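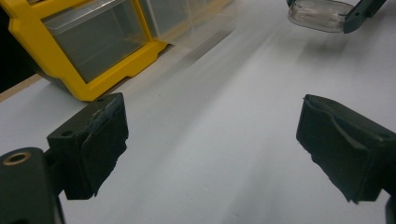
Dark fingers with worn foam pads, white tabletop.

Cesier: games from the Drakaler Open

Hi! I'm Dayana Betancur and this is my collection of games from the Drakaler Open, the weekend chess tournament that gets played in Moura every December. I've been typing up score sheets for eight editions now, and enough people have asked me for the files that I finally cleaned them up and put them in one place.

What you get

There are 2067 games by 115 players, all at classical time controls. The blitz side event isn't in here (no score sheets, and I wasn't going to rebuild games from memory).

games.pgn – everything in one file, sorted by edition, then round, then board
players.csv – one line per player, with the ID that the PGN tags point to
pairings.csv – round, board, colors and result, including byes and forfeits
notes.txt – my running log of weird stuff, in no order at all

The tags

The usual seven PGN tags are filled in for every game. I added three of my own: Edition (one through eight), SheetQuality (good, messy or awful) and MoveSource (white, black or both, meaning whose sheet I worked from). If a player had no rating when they played, WhiteElo or BlackElo is left out. Please don't read a missing rating as zero! I did that once in a script of my own and got some very exciting upsets.

Opening codes come from Meritz, the little program I use for game entry. It goes by move order and misses a lot of transpositions, so a Queen's Gambit reached through the English may still be filed as an English. I fixed the ones I ran into and left the rest.

Known problems

48 games stop before the real finish. Mostly it's time trouble: both players quit writing, the sheet ends in a scribble, and the result is all I have. Those games carry the tag Truncated "yes", and the result is the one from the crosstable, so a totally level position can be followed by 1-0. Leave them out if you're doing endgame statistics.

When the two sheets disagreed I played through both and kept the version that was legal. If both were legal I kept the one where the next few moves made sense, and wrote it down in notes.txt. I'm sure I guessed wrong somewhere – knights going to d2 from b1 or f3 are the classic one.

Edition three has no clock times. The later editions have them for the top boards only.

Names and privacy

Players are listed by ID. A name shows up in players.csv only if that person told me it was fine, and juniors are ID only, always. If you played and want your name added or taken out, write to me and I'll change it in the next update.

Using it

Any PGN reader should open the file. It's UTF-8, with no comments or variations inside the moves. Share it, chop it up, train your engine on it, whatever you like, just mention Cesier and the edition numbers you used so people can find the same games.

Fixes are very welcome, especially from people who still have their own sheets. Send me the edition, the round, the board and the move number, plus a scan if you've got one. I usually sit down with corrections on Saturday mornings.

Still to do: merge two player IDs that I think are the same person, and check the castling moves in edition five, where Meritz was eating the second O in queenside castling.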